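# Two grippers and a towel: living with the Sokura folding method

Si-woo Ra lent me the Sokura kit in June, along with a forty-page method note by Ye-seo Jin and Jozef Boersma and a cheerful warning that my opinions on laundry were about to change. They have, slightly. I now resent it in greater detail.

The claim in the note is simple enough. You fold things by hand using a pair of grippers, one per fist, and a policy trained on those recordings then folds similar things on a two-armed robot. Sokura's twist is what it does with your mistakes. Most recipes I've tried throw away any fold where the cloth slips or you have to go back for a corner. Sokura keeps the lot, tags the recovery, and trains on it separately.

I did my recording on a bed, as the note suggests, with the jaws open wide on the approach and the cloth taken by its front edge.

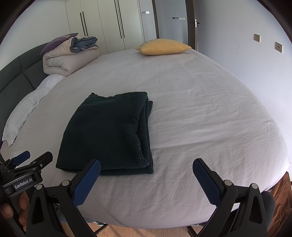

*Lining up on the front edge of the green knit, jaws open.*

The first thing to say is that folding with two-fingered jaws is a humbling business. Your own fingers know which layer they've got hold of. The pads don't tell you, so you watch the edge like a hawk and still come up with one layer when you wanted two. After an evening I was passable. Kyung-hwa Wang, who has done this for a living, was quicker than me by a margin I declined to measure.

The note asks for 55 folds per item, of which it would like at least 23 to contain a fumble. I had no trouble meeting the second quota. It does feel odd to be told by the software that you've been too competent lately, a message I saw once.

Dark cloth is where the method earns its keep, or some of it. 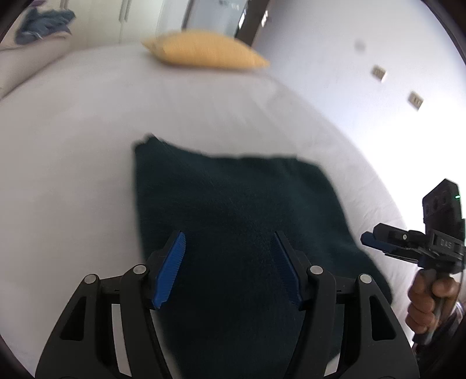

Ordinary training on my recordings gave a policy that would close on nothing, lift nothing, and carry it with great care to the other side of the bed. The Sokura version did the same on its first try, then opened up and went back lower. Out of 27 attempts with each, the ordinary one finished nine and the Sokura one finished 17. I wouldn't hang a thesis on that, and the note's own tables are rosier, but it matched what I saw on lighter fabric too.

Grumbles. The tagging tool, Tivia, wants you to mark where each recovery starts and ends, and has firm views about overlap that it shares only after you press save. Training took roughly two days on my machine, during which the study was pleasantly warm. And the policy has picked up my habit of patting a finished fold, twice, for no benefit to anyone. Sorcha MacAulay thinks this is charming. She isn't paying for the electricity.

Compared with Pirnine's approach, which I tried over the winter, Sokura needs fewer recordings and a good deal more patience at the desk. Pirnine was better with anything stiff. Neither could do a fitted sheet, but then I can't either.

**Verdict:** worth it if you fold soft, dark, floppy things and can stand the tagging. Four out of five, and I'd like the patting fixed.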